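Perkari Handling Systems
Home Products Manuals Downloads Contact
Search this manual Enter keyword Go

Annan Hand Unit: Installation and Safe Use
Section 6. Protective covers and work near people

6.1 Scope

This section sets out the rules for fitting, checking and using fabric covers on the Annan hand unit, and for handling cloth while other persons are in the room. It applies to all units supplied under order code 2214 and should be read with the site risk assessment.

6.2 Before handling cloth

1. Confirm that the stop button is within reach of the operator and has been tested during the current shift.

2. Set the grip force to the lowest value in the fabric table. Where a fingertip is to press into a folded garment, approach slowly and stop at first contact. Thick folds hide seams, buttons and fastenings.

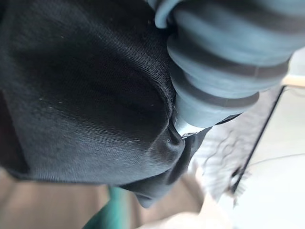
3. Withdraw the fingertip along the line by which it entered. Do not drag it sideways across a crease.

4. Inspect the ribbed sections of each finger for trapped threads and lint. Clean with a dry brush only.

CAUTION: Do not pull a caught thread while the drive is powered. Press stop, isolate the unit, then cut the thread close to the fingertip.

6.3 Fitting the cover

The cover keeps dust out of the wrist joint and reduces the risk of hair or loose clothing being drawn in. It does not protect against crushing and shall not be counted as a guard in the risk assessment.

1. Isolate the unit and wait until the status lamp has gone out.

2. Draw the cover over the wrist with the label facing inwards.

3. Settle the hem over the collars at the top of the fingers. Close the fastening and check that it lies flat.

4. Move each finger by hand through its full travel. The hem shall not ride down over the fingertip pads.

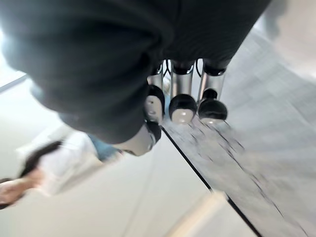

Responsibility for the cover check rests with the operator who starts the shift, and the result shall be entered in the Prusent log before power is restored. A cover that has been removed for washing is to be treated as a new fitting. The operator shall look in particular at the thin black cables that loop between the tops of the fingers, below the hem; these must hang free and must not be pinched when the fingers close. Any cable with worn or split sheathing is to be reported and the unit withdrawn from use.

6.4 Persons near the hand

Long hair shall be tied back and loose sleeves fastened before any person comes within reach of the arm. Reduced speed mode must be selected whenever a person is inside the marked area.

NOTE: Replacement covers are supplied under part number 1389. Questions on this section should be addressed to Isabelle Poirier, Product Safety.

Issued 2023-02-16. Next review due in May.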